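The Parnico Robotics Club meets in a borrowed living room this term, and on a good evening you can hardly find a place to sit for all the laundry. The club is teaching a machine to sort and fold clothes, and I had a wonderful time hearing how.

"We started with towels, and towels are easy," the team captain told me, laughing. "Then we got to real clothes – blouses, scarves, things with no obvious corners – and everything we'd written fell apart!"

Members take turns working a gripper by hand and recording each grab, and those recordings become lessons for the arm they plan to bring to the Medrano student challenge in August. The set stands at 2,179 grabs so far, 247 of them made by first-year members.

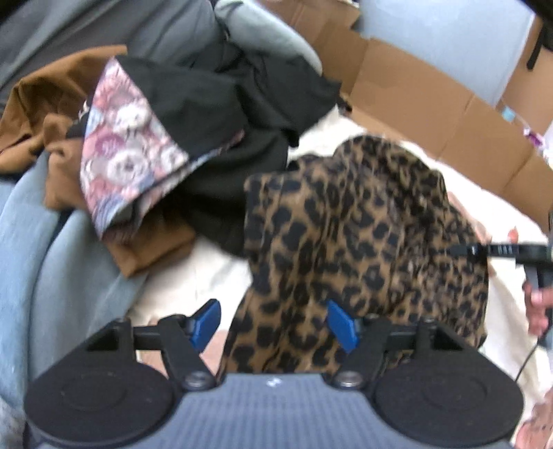

*Page last changed: March 28, 2024*

Prints are what the captain likes best. "Leopard spots are fantastic practice. A fold and a spot can look so alike to the software, and you have to come in with the fingers open and pick your spot – sorry, your place!"

The club's programmer, a junior who joined for the soldering and stayed for the code, was just as excited about mixed piles. "Put something black next to something flowered and the program has to decide where one ends. The first time it got that right, we were yelling so loud the neighbors knocked."

At Medrano each team gets 90 seconds per garment. Does that worry them? "A bit," the captain said. "Our best practice folds are close, and we've got all summer."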